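**Dovon opens sorting room for household odds and ends in Gondville**

GONDVILLE, April. Dovon, which runs home storage classes in three towns, will open a sorting room on Clodholm Street this Tuesday. Residents can bring in the contents of one drawer, shelf or tabletop and put them in order at a shared bench.

The room has 30 places per day. Each visit lasts 2 hours and is free for people living in Gondville. Visitors may bring their own containers or pick from a shelf of used ones donated by households in the area.
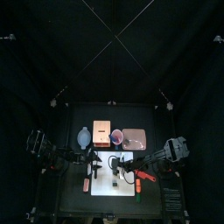

Dovon's classes start with the containers people already own. Most of what ends up on a worktop is small: cables, markers, hand tools, parts of things that came in a box. A clear plastic container with a pinkish tint can hold a thin coiled cord and leave it in plain view, and a cup with a pink rim does for anything that stands upright. Longer tools and loose black cable get a place of their own, away from the board or mat where the work is done.

The same class was given last year at the Te Moana community hall, where 103 people signed up. The Gondville room will use the Te Moana handout, now 32 pages long, with a new section on labels.

Doors open at 10 a.m. Places can be booked at the front desk or by phone. Children under 12 need to come with an adult. Paint, batteries and glass will not be accepted.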